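3.2 Finger comparison on the flange plate

The second set of trials compared the two finger types supplied for the Lurnska gripper: the solid faceted finger with a textured pad, and the lighter truss finger drawn up by Rigoberto Xolalpa in October. Both were fitted to the same pair of arms in the Ayala laboratory and driven by the Skaludetti controller, with closing speed and force limit left at the values given in section 2.

The test part was a machined plate with a raised central boss. It was chosen over the plastic housing used in 3.1 as it is harder to hold. The boss is shallow, the metal is smooth, and a small error in approach angle puts one finger on the flange instead of the boss. Each finger type was given 17 attempts. An attempt was scored as a hold if the plate stayed in the fingers for the full lift and was set down without turning.

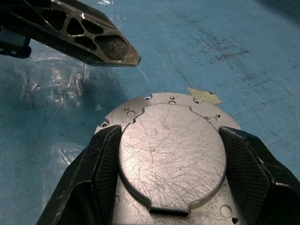

Grip position had more effect on the result than force. The wrist camera was used to check where the pads met the part before each lift, and the working rule was that both pads should bear on the sides of the boss and stay clear of the holes in the flange. The notch in the rim of the boss, facing down between the two padded fingers, served as the reference for rotation. The truss finger has no pad and ends in a pointed tip, so its contact area is much smaller. It was easier to place near the rim of the plate but gave less resistance to turning.

The padded fingers held in 13 attempts and the truss fingers in 6. Most failures with the truss fingers were rotations during the lift - the plate was still in the grip but no longer square to the wrist. The failures with the padded fingers came from poor approach angles and were spread across the session.

Two limits should be noted. The bench covering was already scuffed, and reflections from it upset the Zuston edge detection more than once, so the notch had to be located by eye on those attempts. The pads were also not replaced between sections 3.1 and 3.2, and wear was not measured.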